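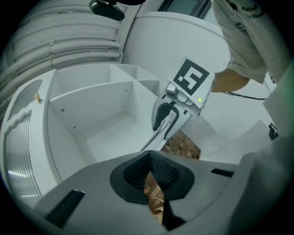

Reading time: 7 minutes (1190 words)

Section 2. Planning and Budgeting Before You Order

Welcome back, and thank you for not skipping straight to the unboxing section. We know it's tempting! But most of the support calls we get at Cindix in the first month trace back to something that could have been settled with a pencil and a cup of coffee before the order went in, so please give this section an unhurried read. It covers hand-held grippers bought in pairs, the computer that sits behind them, the room they'll be used in, and the smaller costs that have a way of showing up late.

If you already have a single Trasum hand-held gripper and are only adding a second one, start at step 4.

2.1 Before you begin

Have these at hand:

A rough floor sketch of the room, with outlets marked
The name of whoever signs purchase orders where you work
A list of the tasks you hope to record, even if it's a messy one
The price sheet that came with your quote (the November sheet replaces all earlier ones)

NOTE: Prices in this section are in US dollars, before tax and shipping. Your own quote always wins if the two disagree.

2.2 Deciding what to buy

1. Write down your tasks in plain words. "Pick up a cup and put it on a shelf" is plenty. Next to each one, write whether a person would do it with one hand or two. Folding, opening jars and holding a bag open while something goes in are two-hand jobs, and you'll want a pair of grippers for those.

2. Decide how many people will be recording at the same time. One pair serves one person. Sharing a pair between two people on alternating shifts works nicely and costs you nothing extra, apart from a few minutes at the handover to wipe things down and check the settings.

3. Choose single or pair. A single gripper lists at $1190. A matched pair lists at $1882, and the two units come calibrated to each other. Two singles bought at different times will work together too, but you'll need to do the pairing procedure in Section 5 yourself, so set aside an afternoon for it.

4. Check the marker on any gripper you already own. The black-and-white square marker on the head is how the tracking software tells one unit from another, and two units with the same pattern will confuse it thoroughly. Compare the printed pattern with the one listed on your quote before you confirm. If they match, tell us and we'll ship the new unit with a different pattern at no charge.

CAUTION: Do not print a replacement marker on an office printer and tape it over the original. Glossy paper reflects the ceiling lights, and a marker that comes out even slightly too small will throw off every distance in your recordings.

5. Count hands, then add a spare set of finger pads. The black rubber pads on the fingers are wear parts. How long they last depends a great deal on what you're handling (cardboard is surprisingly rough on them, and sandpaper blocks are worse, as one customer cheerfully let us know). A set of pads is $44. We suggest one spare set per gripper for a first order and then waiting to see how quickly you go through them.

2.3 Planning the computer and the cables

6. Check that your computer has a free port for each gripper. Avoid running both through one unpowered hub. It may seem fine on the first day and then drop pictures once you begin longer sessions, and that's a miserable thing to discover after a full morning of recording.

7. Measure your longest reach. Stand where the person will stand, stretch your arm out to the farthest shelf or corner you intend to use, and run a piece of string from your hand back to the computer, leaving it slack. Add an arm's length to that. Order your cable to that length or the next size up. A cable that's a little too long can be looped and tied; one that's too short will tug at the wrist, and people start moving in odd ways to make up for it, and then you have recordings full of odd movements.

8. Price the storage. Video piles up quickly. Record one of your real tasks for ten minutes during your trial period, look at the size of the folder, and multiply up to the number of hours you have planned. Then budget for two copies of everything. We sell the Holzer storage box at $244, but any good external drive that meets the requirements in Appendix B will do just as well, and we won't be offended.

NOTE: If your organization has its own rules about where video may be stored, get the answer in writing before you buy drives. This one step has held up more projects than any shipping delay.

2.4 Planning the room

You don't need a laboratory. An ordinary room with shelves, a table and decent light is a fine place to work, and cubby-style shelving in particular gives you plenty of reaches at different heights without buying anything new.

9. Walk through each task with empty hands. Pay attention to the tight places. The head of the gripper is bulkier than your fist, so a compartment you can reach into comfortably may not leave room for the head to turn. With two grippers, also try bringing your hands close together, as you would to pass something from one to the other. Leave yourself space to do that without knocking into a shelf.

10. Look at the light at the hour you'll be working. A window that's lovely at 9 a.m. can shine directly into a lens by mid-afternoon. Curtains or a simple blind are cheap, and we'd put them in the budget from the start.

11. Decide whether you want a fixed camera as well. An ordinary clip-on webcam placed up high gives you a second look at what went on, and it's handy when you're trying to work out why one recording came out strangely. It isn't required. If you do add one, remember that it needs a port and some storage of its own, and go back to steps 6 and 8.

CAUTION: Keep cables away from walkways and from anything with wheels. Dress for the job, too: loose cuffs can slide down over the hand grip, so push sleeves up or choose snug ones.

2.5 Putting the budget together

12. Add up your order in this order: grippers, spare pads, cables, storage, room changes. Our Branddale planning sheet, on the downloads page, has a line for each and does the sums for you.

13. Add people's time. It's the biggest line in nearly every plan we see and the one most often left blank. Include a few practice sessions for each person, as the early recordings are usually stiff and you may decide not to keep them.

14. Set a little aside. You'll want a second cable, or another set of pads, or a lamp. Everybody does.

15. Send us the finished sheet along with your floor sketch. Someone on the planning desk will read both and write back with any worries before your order is locked in. Changes are free until the order is marked "Packed" on your account page. After that, please see Returns and Exchanges in Section 9.

Next: Section 3. Unpacking and Checking Your Order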